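Tóth
Notes on black-and-white tops, meaning one garment with white panels and black panels sewn together. The problem is dye transfer, and most of it is decided before the machine starts.

Tóth
Sort by the darkest panel for temperature and by the lightest panel for company. So: cold cycle, no towels, no denim, nothing red. I spin at 700 rpm. Higher gets more water out but sets creases along any seam where two fabrics meet.

Tóth
Before folding, lay it flat with the white part clear of the black. A fold in the white casts a soft gray shadow that looks a lot like a stain, so smooth it out before you reach for the stain remover.
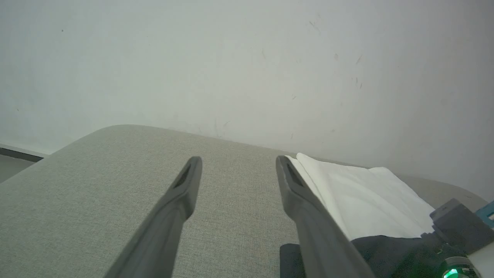
Rera
What about color catcher sheets? I go through a box a month and can't tell if they do anything.

Tóth
They pick up loose dye in the water. They do nothing for a wet black panel pressed against a white one in the basket, which in my experience is where the marks come from. Empty the drum as soon as it stops.

Tóth
Drying. Two fabrics rarely shrink at the same rate. If the seam between them ripples after the first wash, heat makes it worse. Flat or on a line. The laundromat in Drisunstead has a low setting that is still too hot for this – I lost a good one there in March.

Tóth
Read the care label every time, even on something you have owned for six years. On a crumpled top it's also the quickest landmark. Find the label, work out which seam it's sewn into, and turn the rest right side out from there. Then the trim at the openings, then the body. 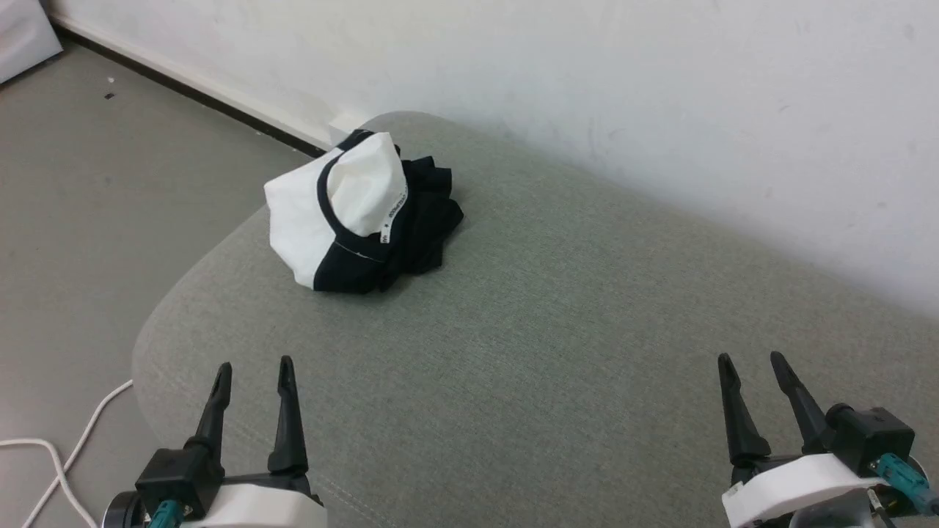

Dorottya Somogyi
Do you cut yours out? The long ones itch and I always end up with a hole in the seam.

Tóth
I cut them off 6 mm from the stitching and leave the stub. Photograph the text first. Unpicking is cleaner, but check that the label isn't caught in the side seam or you will open that too.

Tóth
Folding order for mixed fabrics: heavier panel down, lighter panel on top, sleeves in last. White facing white where the cut allows it. Stack no more than four high.

Tóth
Next thread is the Filtivance lint bag, once I've run a few more loads with it.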